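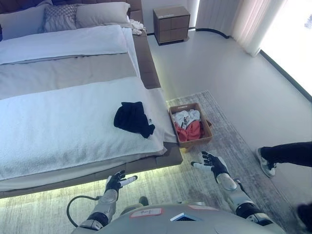

Donati to Publish Complete "Marico" in Two Hardcover Volumes

Long-unavailable science fiction serial by Nives Sanna and Ottavio Valentini returns in June, with restored color and the unpublished final chapter

PRUSTOW. Donati, the independent comics publisher, will release the complete run of "Marico" in two hardcover volumes this June. The set collects all 45 chapters of the serial written by Nives Sanna and drawn by Ottavio Valentini, along with the original covers, the letters pages and a closing chapter that was drawn and lettered but never printed.

The two books run to 611 pages together. They will be sold separately and as a slipcased set through comic shops and bookstores. A digital edition will go on sale the same day through Nodeck, the comics reading app.

"Marico" has never been collected in full. One thin paperback reprinted the opening chapters while the serial was still running, and it went out of print soon after. Since then, readers who wanted the whole story have had to track down back issues of the monthly anthology in which it appeared. The later issues had small print runs and are hard to find in good condition.

"We have been asked for this book at every convention table we have ever set up," said Manuela Bellini, editor of the reprint line at Donati. "The people asking have usually read half of it. They want to know how it comes out."

About the Series

"Marico" takes its name from its lead character, a salvage pilot who wakes from a failed long-distance flight to find that her home port has been moved to another planet, and that another woman has been living under her name. The early chapters are mostly self-contained adventures. Marico takes a job, the job goes wrong, and she gets out of it with less money than she started with. By the middle of the run the stories join into one long plot about the company that moved the port and the people who were left behind when it did.

The supporting cast includes Teller, a retired customs inspector who keeps the ship's books; the Second Marico, who begins as a rival and later shares the pilot's seat; and the Ferrymen, a guild of masked navigators whose faces Valentini did not draw until the final year of the serial.

Readers of the period tend to remember the art first. Valentini had worked as an inker on other artists' adventure strips and had no lead credit of his own before "Marico." His first chapters stay close to a standard six-panel page. He soon began using tall, narrow panels for scenes inside the ship and full-width panels for anything outside it, and he kept to that rule for most of the run.

"It was a practical thing," said Valentini. "The inside of the ship was cramped, and I was tired of drawing walls. If the panel was narrow, I only had to draw one wall. Then the readers wrote in to say they liked it, so I kept my mouth shut."

Sanna wrote every chapter. She also answered the letters page herself, under her own name and sometimes under Teller's.

"I wrote it month to month for the first year," Sanna said. "I had a rough idea of who the other woman was and no idea at all about the port. There is a line in chapter nine that I put in because I needed to fill a balloon, and I spent the next two years making it true."

The Restoration

The original art for most of the serial survives. Valentini kept the bulk of the pages in flat storage, and a smaller number came from private collectors who lent them to Donati for scanning. Four chapters could not be located as original art and have been restored from printed copies, using the cleanest issues available.

Color restoration was handled by Mỹ Diệp, who worked from the printed issues and from a box of the original color guides. The guides did not always agree with what was printed. In several chapters the anthology's printer changed the color of the Ferrymen's robes from green to a flat purple, apparently to save on one of the plates, and then changed it back partway through an issue.

Diệp and Bellini decided to follow the guides where a guide exists and the printed issue where it does not. The robes are green throughout the new edition.

"I did not want to add anything," said Diệp. "No gradients, no glow on the engines. The original color was flat and it suits the drawing. Most of my time went into getting the blacks solid again and taking out the yellow of the old paper. The night scenes in the harbor chapters were the slowest. In the printed copies you can hardly tell the water from the dock."

The lettering has been left as it first appeared, with spelling errors corrected in consultation with Sanna. One dropped balloon in chapter 22, which left a character answering a question that had not been asked on the page, has been put back.

The Unpublished Chapter

The anthology that carried "Marico" was canceled with one chapter of the serial still to run. The last printed chapter ends with the ship approaching the port and a caption promising a conclusion the following month. Valentini had already turned in the finished pages. They were returned to him some time later, lettered and ready for color.

The chapter will appear in Volume Two in full color. No color guide was made for it, so Diệp built the palette from the chapters just before it and sent proofs to both creators for approval. It is counted as the last of the 45 chapters.

Sanna reread the script before agreeing to its release and asked for no changes.

"There are things in it I would do differently," she said. "But it was finished and it was the ending. I did not think I should be correcting it at this distance."

Donati asks reviewers who receive advance copies not to describe the final pages.

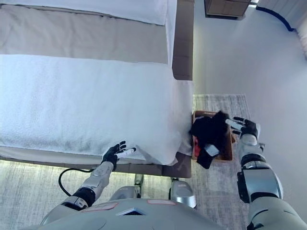 What Each Volume Contains

Volume One
Chapters 1 through 24
All anthology covers featuring Marico from this part of the run
Introduction by comics historian Viola Russo
Valentini's character sheets for Marico, Teller and the Ferrymen
Selected letters pages

Volume Two
Chapters 25 through 45, including the unpublished conclusion
Remaining anthology covers
A long interview with Sanna and Valentini, conducted by Russo
Sanna's full script for the final chapter
Penciled pages for a short "Marico" story that was started and set aside
Notes on the restoration by Mỹ Diệp

Both volumes are printed at a slightly larger size than the original anthology, on uncoated paper, with sewn bindings. Valentini has drawn a new cover for each. When the books are placed side by side, the two covers form a single picture of the port.

The slipcase reproduces the color guide for the cover of the first "Marico" issue, including Valentini's handwritten notes to the printer.

Introduction and Interview by Viola Russo

Russo has written often on the anthology comics of the period and first covered "Marico" in a fanzine article. Her introduction looks at how the serial came to be commissioned, the other features it ran beside and the change of editors that gave Sanna room for longer stories. It also covers the running argument on the letters page over whether the Second Marico should be allowed to stay, which went on for most of a year.

"The mail was split, and Sanna printed both sides," Russo said. "Some of those letters are very angry. You can see her making up her mind in the replies. I was glad Donati agreed to include them, since they are a part of how the story got written and they have been even harder to find than the comics."

The interview in Volume Two was recorded with both creators in the same room. It covers their working method, the cancellation and the short story that was abandoned after six penciled pages.

Digital Edition

The Nodeck edition will carry the same contents as the printed books. Readers will be able to buy either volume whole. The first chapter will be free to read in the app from the day of release.

Nodeck will offer the pages in full-page view only. Donati and Valentini asked that the panel-by-panel view be switched off for this title, as it breaks up the wide panels used for the exterior scenes.

Launch Event

Sanna, Valentini and Russo will appear at a launch event at the Donati shop in Prustow on the first Thursday in June. The doors open at 6 p.m. and the talk starts at 6:30 p.m. It will be followed by questions and a signing. Entry is free, but seating is limited and places should be reserved through the shop.

A selection of original pages, among them the opening spread of chapter 31 and two covers, will hang in the shop for the rest of the month. The pages are not for sale. Guests are welcome to bring their own back issues to be signed. There is a limit of two items per person in addition to any books bought on the night.

Ordering

Comic shops can order both volumes and the slipcased set through their usual distributor. Bookstores should contact the Donati trade desk. Individual readers may preorder from their local shop or from Donati directly. Direct orders of the slipcased set will include a print of the unused cover for the final chapter, signed by Valentini, while copies last.

Review Copies and Interviews

Digital review copies of both volumes are available now on request. Printed review copies will be sent out ahead of release in limited numbers. Sanna, Valentini and Diệp are available for interviews by phone or email. Sample pages and cover art may be requested in print or web resolution.

Press requests should be addressed to Manuela Bellini at Donati, Prustow.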